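Besden Packing and Returns
Staff meeting on the new arms, minutes

Held 2023-10-21 in the upstairs break room
Present: Eun-ji Maeng (chair), Han-gyeol Koo, Gilberto Chávez, Bit-na Yoo, Geum-ok Yook (minutes), and most of the day crew
Apologies: the two drivers, who were out on the Unavmont run

1. Welcome and last minutes

Eun-ji thanked everyone for coming up at the end of a long shift, and thanked whoever brought the persimmons. The September minutes were read and agreed with one change: the request for better mats at the returns bench came from Bit-na and should have carried her name. The mats are on order.

2. How the trial is going

Han-gyeol gave the report, and took his time over it, which people seemed glad of after the rather short notice we all had in September. The arms have now handled 1,574 boxes since the trial began. The agreement with Prastus says we look at the whole thing again once the first 1,000 are done, so we are past that point and the review is due. He was sorry it had slipped and said so.

Of those boxes, 23 had to be taken back and packed again by hand. Most were inserts that had gone in crooked or had been squeezed at the top edge. Gilberto asked if the crooked ones were mostly the tall cartons, as that is how it looks from his side of the room. Han-gyeol thinks so but will go through the sheets and bring a proper answer.

There was a good deal of talk about the inserts after that. Several of us have been folding them for years and do it without looking, and it was strange and a little funny to hear how much trouble one piece of cardboard can be. Bit-na explained for the newer people that she presses the fold with her thumb before letting go, so it stays square while the next thing goes in. Han-gyeol wrote this down and would like her to come and show the Prastus people in person. She said she would be happy to, as long as it is counted as work time. Eun-ji said of course it is.
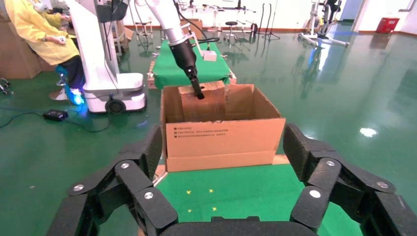

Item 2: gripper at the cardboard insert, operator seated at left with the handheld controller.

Geum-ok said she had expected to dislike the whole business and has found that she minds it less than she thought, though she misses having someone across the table to talk to. A few heads nodded at this. It was agreed that the seats on the packing side will be moved closer together, so that people working by hand are facing each other again.

3. Who does what from now on

This was the longest item. Eun-ji repeated what she told us in September, that no hours are being cut during the trial and that she will tell us herself, in this room, if that ever changes. Gilberto thanked her but said, kindly, that "during the trial" is the part people go home and think about. He asked for something in writing about what comes after. Eun-ji agreed that was fair and will bring a page to the next meeting.

The operator's job was discussed too. At present 4 people have been trained to run the arms, and all of them say it is tiring in a different way from packing: easier on the back and shoulders, harder on the eyes and the patience. Two of them said an entire morning is too long. It was agreed to change over at each break and to let anyone who wants to learn put their name on the sheet by the kettle. Nobody will be made to.

Bit-na asked about pay, as running the arms is being treated as the same grade as packing although there is more to learn. Eun-ji does not have an answer yet and will take it to the owners.

4. Floor and cables

Gilberto would like cables kept clear of the places where people walk, and has offered to spend an hour with Han-gyeol working out better routes. He also reminded everyone, very patiently, that chargers go back on the shelf at the end of the day. There was some laughter, and more than one guilty face.

5. Visit from Jeon

The buyers from Jeon want to come and see the packing for themselves. Eun-ji asked if people were comfortable being watched while they work. The general feeling was yes, if we are told the day ahead and if the hand packers are shown to the visitors as well as the arms.

6. Other matters

The microwave is to be replaced. Geum-ok is collecting for the retirement lunch and will come around with the envelope.

To do
Han-gyeol: go through the repacked boxes by carton size; arrange the review with Prastus
Eun-ji: written page on hours after the trial; ask the owners about grading; reply to Jeon
Bit-na: show the insert fold to Prastus, in work time
Gilberto and Han-gyeol: cable routes
Geum-ok: new changeover sheet, lunch envelope

Minutes taken by Geum-ok Yook. Please tell me if I have got your words wrong and I will put them right.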